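What We're Asking For in the New Equipment Budget

Well, it's that season again! The planning sheets for next year are due at the end of November, and those of you who stop by the Wasano lab will have seen Burgi Brunner walking the hallway with a clipboard and a cold cup of coffee, asking everyone what they can't live without. I promised her I'd write up the gripper part of the request for the newsletter, mostly so that people outside our little corner know where the money would go (and so that I stop explaining it one person at a time by the copier).

The short version is that we'd like to replace the fingers on our hand-held grippers and buy a proper stock of spares. The hand-helds do a great deal of our everyday work. We use them to record how a person reaches for something and picks it up, and the arms learn from those recordings later on. When a pair of fingers gets tired, everything downstream of it gets a little tired too.

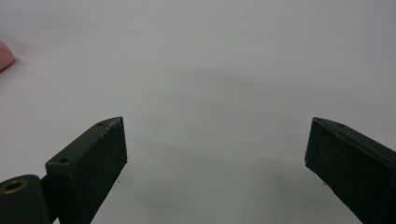 One of the dark green pairs at the white table, with pale chips and wear along the finger edges.

Now, a few scuffs are no great tragedy, and I want to be fair to these old friends. Kheri Mfinanga has kept them going with a screwdriver and a lot of patience, and he would be the first to tell you that chipped paint is the least of it. What he watches is the pivots. A bit of play there and the tips stop meeting where they should, and then an afternoon goes to adjusting instead of recording. I've lost a few of those afternoons myself and I can't say I enjoyed them!

We asked two suppliers for prices. Danzer quoted $1,623 for 18 pairs of fingers, bushings included, with delivery in 3 weeks. Trullarex came in a little higher and wanted a minimum order of 20 pairs, though their catalog is lovely and I'd happily read it over lunch. Burgi and I both lean toward Danzer, and Kheri agrees as long as he gets one pair to try before we commit to the rest. That seems sensible to me, and Danzer has said yes to it.

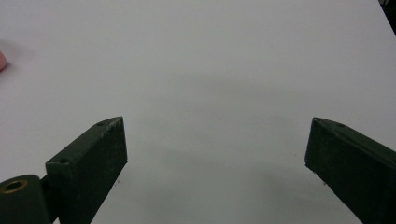

Beveled fingertips over the tabletop, and the brass-colored ring in the pivot at lower left.

The other thing on the wish list is the Fellow bench upgrade, which some of you have been asking after very kindly since spring. I'm sorry to say we've moved it to the following year. It needs electrical work, the electrical work needs its own quote, and it didn't feel right to hold up a small, useful purchase for a big one that isn't ready. We'll start on that quote early, I promise.

If your group borrows the hand-helds and you think you'll need a pair set aside for you, please let Burgi know before she closes the sheet. A note in her mailbox is fine, and so is catching her in the hallway, though do let her finish the coffee.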